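Shirt Club Reports In

The Tedmont robotics club has spent this term teaching a gripper to fold laundry, a job most of its members have yet to learn at home. The team calls the project Kobzar, for reasons that were explained to me twice and did not stick.

The method is simple and a little dull. A student holds the gripper, folds a shirt with it, shakes the shirt out, and does it again. By Thursday they had 192 folds on the books. Lawal Abubakar, who keeps the log, threw out 50 of them for what he wrote down as "general sloppiness." Most of those were his.

T-shirts went quickly. Polos have been slower going, what with the collar, and the buttons, and a sleeve that likes to tuck itself under while you're busy with the other one. The green one has had more practice than any of the rest and still starts every round flat on its back, with the fingers coming in at the shoulder.
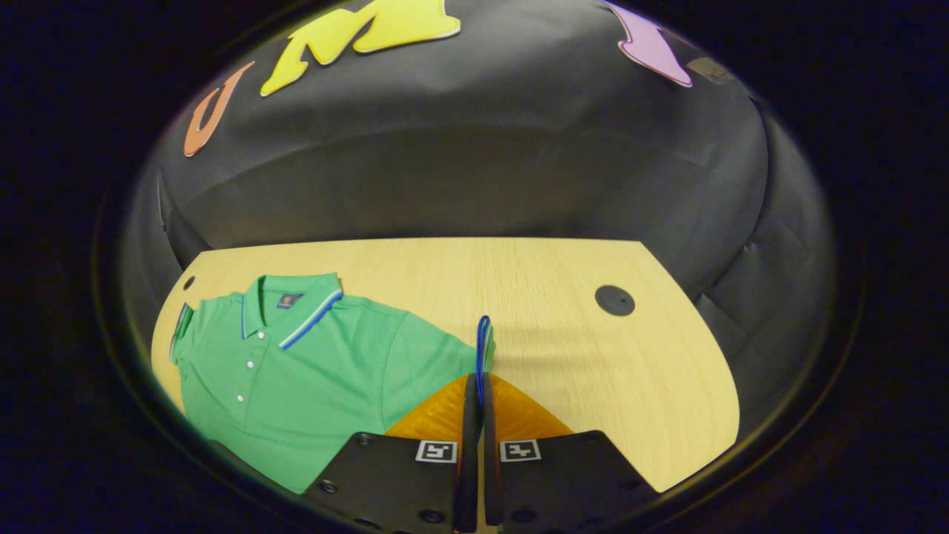

Coming up

Open lab is Thursday at 4, with folding until 5. Bring a clean shirt. Lawal would like the word "clean" read twice.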